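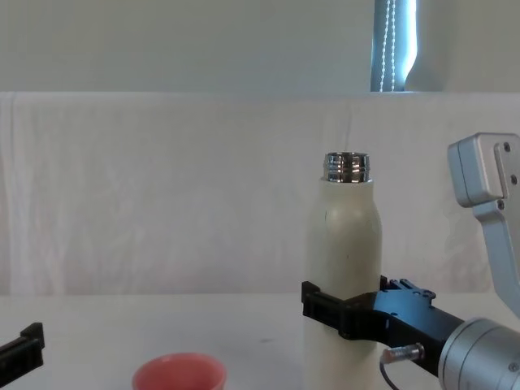

The Rowlands Relay is back, and so is the hill

The Rowlands to Banden relay will go off again this August, and the route is the same as last year's, in spite of several heartfelt letters. The distance is 80 miles. The hill outside Susance is still in it. We asked the county whether the hill could be moved and were told to submit a form.

For those who are new: teams have up to 20 runners and no fewer than 5, and each leg ends wherever the next person on your team is standing, provided that person is standing at an official exchange and not at the diner across from it. Last summer two teams lost a good chunk of the morning to the diner. The pancakes are said to be excellent. They are not an exchange.

The start is at 5 a.m. on the steps of the old Rowlands post office. Runners going out before sunrise need a headlamp and a reflective vest, and the vest has to be on the runner. We had one last year that made the whole trip to Banden on the dashboard of a minivan.

A word about the baton. Many of you have asked why we can't switch to a timing chip like everybody else. We do have timing chips. We also have the baton, which is a sawed-off piece of broom handle painted orange, one per team, and it has to arrive with you. Losing it costs 20 minutes. Replacing it with a different broom handle costs 20 minutes and the respect of the finish line crew, who can tell.

New this year is the walking division. It covers the last stretch only, from the Susance fairgrounds into Banden, and starts at noon so that the walkers and the faster teams come in more or less together. Walkers get the same shirt as everyone else. The shirt is green. It was supposed to be blue, and if you squint at it under the lights in the print shop, it was blue.

Rando Sports is handling bib pickup again, Wednesday evening before the race, from 6 until they want to go home. Bring ID and one person from your team who knows how many of you there are. If you've swapped somebody out, tell us then. Telling us at the third exchange, while running, makes it hard to write down.

Parking in Banden is at the middle school, on the gravel side. Please don't use the bus loop, however empty it looks. The finish is down by the river, and there will be chili, cornbread and a vegetarian chili that ran out early last time after a lot of people turned vegetarian in line. We've doubled the pot.

We still need drivers for the sweep van, which follows the final runner at a walking pace all afternoon with the windows down and the radio off. It suits a patient temperament — or somebody with a long audiobook. Sign up at the Rando counter, on the clipboard with the string but no pen.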